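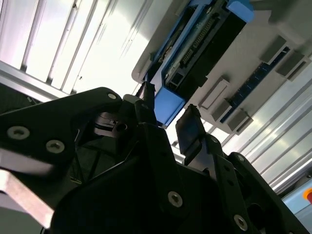 A gripper and an electronic assembly.

Tastono Center Appoints Afroza Sultana to Lead Research on Lake Communities

The Tastono Center for Resilience Studies has named Dr. Afroza Sultana as its next deputy science director. She will take up the post in October.

Dr. Sultana studies how fishing villages share water and income when lake levels change. Her work at Lake Lovia followed 195 households over 18 years.

"I look forward to working with the center's staff and its partners on the lake," Dr. Sultana said.
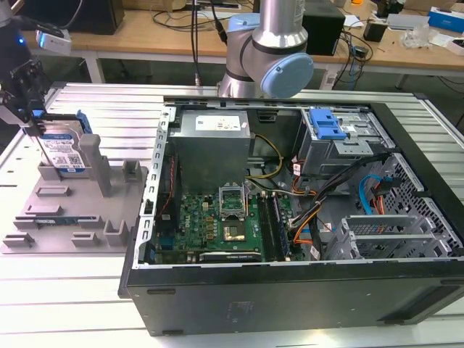 About the Tastono Center

The center employs 73 researchers and hosts 17 doctoral students. Its work is supported by the Karagiannis Foundation.

Media contact: Press Office, Rokton Campus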